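Fourteen years of fairs, and she still can't park the van

14 Aug 2024

I had been wanting to talk to the woman behind Somogyi for ages. If you go to craft fairs anywhere near Lornel you'll know the stall even if you don't know the name: enamel earrings, lots of mustard and dark green, usually a queue, usually a dog asleep in the queue. I bought my sister a pair there in June, lost one of them before I'd even wrapped it, and had to write a rather sheepish email asking whether I could buy a single earring. I could! It came in the post two days later with a note saying "happens all the time". So I wrote back and asked if she'd let me come round and be nosy.

She doesn't like having her name on things ("the stall's got a name, use that one") so I've left it off. We talked for most of a morning, with a break when the window cleaner came.

I started by asking how she got into it, and she pulled a face.

"Everyone wants it to be my gran's workbench or something. I did an evening class. I wanted to do upholstery and it was full, so they put me in enamelling. I was annoyed for about a fortnight."

She was working in a building society then, on the counter, and carried on there for years while the weekends filled up. The first fair she ever did was a school one, with a borrowed pasting table and a bedsheet over it. She took enough to cover the pitch and a bag of chips.

"I'd laid everything out flat, in lovely straight rows. People walked straight past. You can't see a flat earring from six feet away, you just see a sheet with crumbs on it. The lady next to me sold tea towels and she'd pegged hers up on a line, and she did a roaring trade, and I stood there all day looking at her washing line."

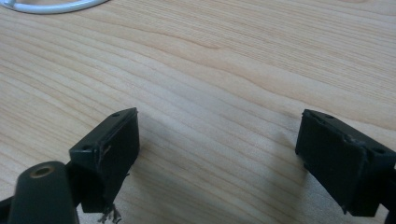 She went home and hung everything off a clothes airer, which fell over at the next fair, in front of a vicar. After that she began to read up on it properly. She's very good on this subject and I could have listened to her all day (I more or less did). Eye height matters most, she says, and eye height for somebody pushing a buggy is a different thing from eye height for somebody who has just got off a coach and wants to sit down.

"And they have to be able to touch. If it's all pinned and precious they'll put their hands behind their backs like they're in a museum. Once they've picked a pair up and held it to their ear, you hardly need to say a word. Give them a mirror. Give them two mirrors, they come in pairs and they'll both want one."

What about theft? I asked. She shrugged. It happens, she said, less than you'd think, and she'd sooner lose the odd pair than stand there watching people's hands.

On pricing

I'd been a bit shy of bringing up money, but she got there before me.

"Too cheap. For years, I was far too cheap. I was working it out on the copper and the enamel and a bit for the petrol, and I never put myself in. My brother-in-law sat me down with a calculator one Christmas and I was on less than the babysitter."

So she put everything up by a third, felt sick about it, and drove to Zustholm for the big summer fair fully expecting to bring the lot home again. She sold 344 pairs over the weekend. It's still her best one ever, and she's kept the notebook with the tally in it, all five-bar gates and tea rings. She let me have a look. Towards the end of the second day the gates go very wobbly.

"I'd run out of bags. I was wrapping them in the programme."

Did anyone complain about the price? One man, apparently, who told her his daughter could make them. "I said I hoped she would, it's a nice thing to do." She meant it, too. She has taught a couple of beginners' classes herself and says the hardest part is getting people to stop fiddling with a piece once it's done.

She's careful what she spends on now. She buys her enamel powders from Nerkis, a small supplier she's been with almost from the start, and grumbles about the postage, and has tried going elsewhere and gone back. The mustard is theirs. The green is two of theirs mixed, and no, she wouldn't tell me which two, although I asked twice and once while she was pouring the coffee and might have been off her guard.

The fairs themselves

She does more than 14 a year, which she thinks is too many. The indoor ones are warm and the light is dreadful. The outdoor ones are glorious if it stays dry, and if it doesn't, you're holding a gazebo leg for seven hours and eating your sandwich with the other hand.

"I've got a bad weather box. Clothes pegs, bin liners, a towel, spare socks, a bar of chocolate that's been in there so long I'm a bit scared of it. The socks are the thing. If your feet are dry you can be nice to people."

Setting up takes her an hour and a quarter if nobody talks to her, and everybody talks to her. She likes to put the tall things out first and then go and stand where a customer would stand, which means walking off and leaving it all for a minute, and she's never quite got used to that bit. Then she swaps things round. The colours she wants rid of go at the front on the left, since most people drift in from that side at Lornel on account of the door. At Zustholm it's the other way about and she always forgets.

And the parking! The van is longer than she is comfortable with. There's a dent for most of the fairs in the county and she can tell you which is which. 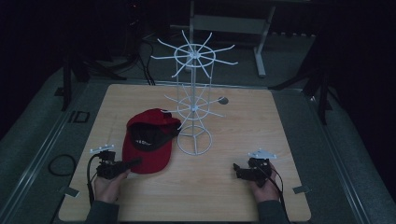 What's next

I asked whether she'd ever want a shop, and I got a very firm no. She looked at one a few years ago, in Lornel, down the little lane by the baker's, and even got as far as measuring the window.

"Then I thought, I'd have to be in it. Every day, in November, with the heater on, waiting. At a fair they've paid to get in. They want to be there. It's like having a party where people give you money."

She does want to cut down, mind. Four big ones and a few small local ones would suit her nicely, with the rest going through the post, and the winters kept for making. She fancies having a go at brooches. She's also thinking of going back to that college to see if there's a place in upholstery.

Somogyi is at the Lornel autumn fair next, in the main hall, near the tea urn. Take cash if you can, as the card reader sulks in there. And if you've lost one of a pair, bring the other one along and she'll match it up for you.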